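Vinlow opens its collection of clothes-handling demonstrations to research groups

Wednesday, February 14, 2024

Vinlow is delighted to announce the first release of Barasa, a collection of 4000 recorded demonstrations of robot arms handling clothes and other soft things. Research groups can ask for access from today.

The recordings were made at our Tolik workshop, where work began in November. A team of 14 operators guided the arms by hand controls through everyday jobs: picking up a sleeve, turning a garment over, pulling a hem straight, folding a towel in half and in half again. Each run was saved with the view from the wrist camera, the position of every joint and the opening of the gripper, all on one clock.

Cloth is a wonderful thing to work with and a very awkward one. A mug has the same shape every time you reach for it. A sweatshirt dropped on a table never lands the same way twice, and the part you want to hold may be tucked under three layers of something else. Writing rules for all of that would take for ever, so we have gone the other way and collected plenty of examples from people who have folded laundry all their lives.

Our operators were asked to work at their own pace and in their own way. Some go straight for the cuff, some smooth everything flat first, and one group on the afternoon shift developed a sort of double pinch that has now spread to the whole team! We kept all of these styles. A learning system that has only ever seen one tidy method tends to get stuck the moment the cloth is lying differently, and we want Barasa to be useful on untidy days too.

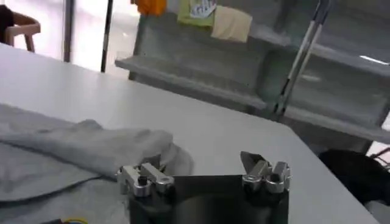
We also kept the mistakes. If a grip slipped and the operator went back for a second try, both tries are in the recording, with a short note marking where the first one went wrong. Runs were only thrown out if a data stream was missing or the timing had drifted. Early trials at Vinlow suggest that these second tries are among the most helpful parts of the collection – a system trained with them is more willing to let go and start again when it has caught the wrong fold.

The demonstrations cover 42 tasks, each with a written instruction in plain English. The tasks come in 2 levels. The first is made up of single moves, such as lifting a corner or drawing a sleeve out to the side. The second joins several moves together, and these runs are naturally longer and more varied. Starting positions were set by dropping the item on to the work surface from a low height, and operators were not allowed to tidy it up before the recording began.

Rooms were left in ordinary use during the sessions. Daylight comes and goes, and things on the shelves move from one week to the next. We are very happy with how this has worked out, and groups that want to test their systems against changing light and backgrounds should find plenty to get on with.

Alongside the recordings we are sharing Omon, the small viewer our own team uses to check each day's work. It plays the wrist view next to the gripper and joint readings, and lets you step through a run slowly, jump to the notes or compare two operators on the same task. It runs on an ordinary laptop.

Access to Barasa is free for teaching and for non-commercial research. Groups should apply through the Barasa page on the Vinlow website, giving a few lines on what they hope to do with the recordings. Firms that would like to use the collection in a product can ask for separate terms on the same page.

Collection is still going on at Tolik. The next sessions will look at two-handed work, starting with shirts and pillowcases, and we are keen to hear from groups with tasks they would like to see added.

Notes to editors

Vinlow develops training data and software for robots that handle soft materials. Barasa and Omon are Vinlow projects. Visits to the Tolik workshop can be arranged through the Vinlow press office.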